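Hello again from the back porch,

I promised in the May letter that I'd tell you how the shelf herbs were getting on, so let's get that out of the way first. The mint is fine. The mint is always fine. The parsley bolted while I was up at Wosuveo for my cousin's wedding, and I came home to a plant as tall as the watering can with hardly a leaf worth picking. I pulled it, chopped what I could into a potato salad, and sowed another pot the same evening. If you've never eaten potato salad with far too much slightly bitter parsley in it, I can't say I recommend it, but we finished the bowl!

Now, the thing I really want to talk about is basil, because so many of you wrote in about it. (My inbox says 410 messages since the last letter, which is a lot for a newsletter that started as a note to my neighbors on Zosari Street.) Most of you had the same complaint: you bring home a lovely bushy pot from the grocery store, you put it in the kitchen window, and in ten days it's a sad brown mop.

I did this for years. I blamed the window, then the water, then the cat. What finally fixed it for me was a chat at the Droltari garden center, where the woman at the potting bench told me to tip the plant out and look at how many stems were jammed in there. Mine had dozens, all fighting over a cupful of dirt. Those pots are grown thick so they look full on the shelf at the store, and they run out of room fast. So now I split every one I buy into four, tease the roots apart with my fingers (they're tougher than they look), and put each clump in its own pot with fresh mix. They sulk for a few days. Keep them out of hard sun until they stop.
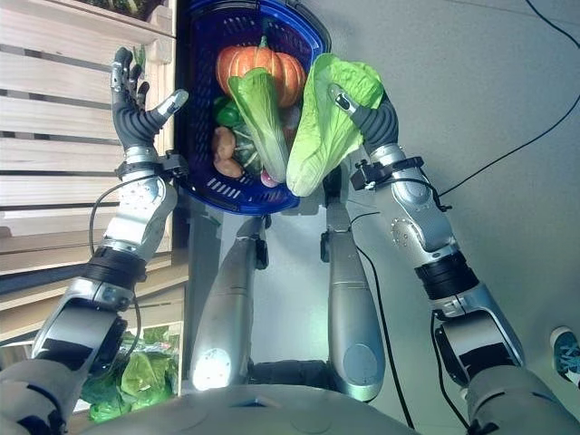

Can you split a store-bought basil in the middle of summer?

Any time the nights stay warm is good enough, as long as you do it in the evening and water well right after. I've done it in June and July and lost a clump or two each time, and the rest took off.

The other half of the job is pinching. I know it feels mean to cut the top off a plant that has only just perked up, but snip right above a pair of leaves and you'll get two new stems where there was one. Do it every week or so and don't let it flower. I put the tips in a jar of water by the sink, and half of them grow roots, so then I have more basil, and then I'm leaving it on people's doorsteps in yogurt cups.

A few of you asked what mix I use. Nothing fancy! I buy the big bag of Skjelbred potting soil when it's on sale and stir in a few handfuls of perlite. If your pots have no holes in the bottom, please drill some or use something else. I drowned a very nice thyme in a very pretty blue crock and I still feel bad about it.

Next letter I want to get into drying oregano, plus a reader's recipe for basil lemonade that I've made three times already. It wants more sugar than she says. And if anyone has kept cilantro going past the first hot spell, write to me, please, I'm on my third packet of seed and my patience is going.

Happy pinching!

Contact | Unsubscribe | Copyright 2018 The Back Porch Letter | Back to top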